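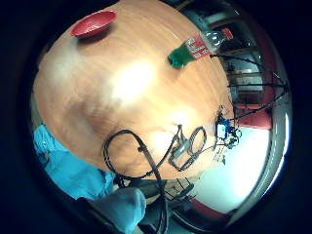 A red plate and a plastic bottle on a wooden table.

The case against the four-day week, from someone who would like one

My employer is thinking about a four-day week. So is my sister's employer, and so, if you believe the business pages, is every company with more than a dozen desks and a newsletter. I have read the pitch three times now. I would love to be persuaded. Three-day weekends are wonderful and I have never met a person who came back from one wishing it had been shorter.

But I keep getting stuck on the arithmetic. The promise is always the same: five days of work, done in four, for five days of pay, and everybody is happier. If that is true, then a fifth of what we all do is waste, and it has been sitting there for decades waiting for someone to sweep it up. Maybe it has. I have been in the meetings. Still, I'd like to see the waste named before I agree that it exists in such a handy amount.

Take Zutine, the payroll software firm that moved to the short week last May and has been telling people about it ever since. Its report says output held steady. Read to the back and you find that output was measured by asking managers whether they felt output had held steady. The survey had 60 replies out of a staff of 200. I don't think anyone lied. I think people who had just been given their Fridays back were asked if they would like to keep them.
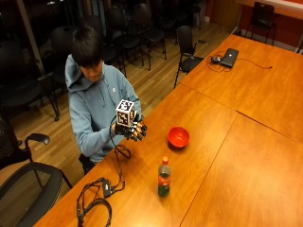

At the long table, looking over a small white cube.

The trials that get quoted also tend to involve the same sort of work. Offices, design shops, software. Jobs where an hour can be squeezed, because an hour was never the real unit to begin with. Nobody can squeeze an hour on a hospital ward. A bus route takes as long as it takes. When Hellell, a parcel company with some 2,000 drivers and sorters, announced its "compressed schedule," the drivers got four shifts of ten hours, which their grandparents would have recognized as a long day. The people upstairs got four shifts of eight. Both arrangements went out under the same name in the same press release.

That bothers me more than the shaky surveys do. A benefit that goes first to people who already work from home on rainy mornings, and reaches everyone else as a longer shift, is going to make a lot of workers angry, and they will be right. 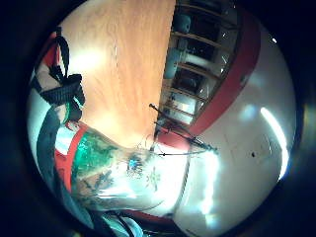

I am told I should look at Skornham, where the town offices now close on Fridays. I did look. The permit desk has a longer line on Thursdays, and anybody who needs a form stamped before the weekend has to plan ahead or lose part of a shift. The town saved a little on heating. Whether residents came out ahead depends on which residents you ask, and as far as I can find, the town asked only its own staff.

None of this means the idea is bad. The five-day week had its own doubters, and plenty of them said things that look silly now. What I want is a trial that lasts longer than the excitement does, counts something other than mood, and includes at least one workplace where people stand up all day. Until then, I'd settle for fewer meetings on the days we have.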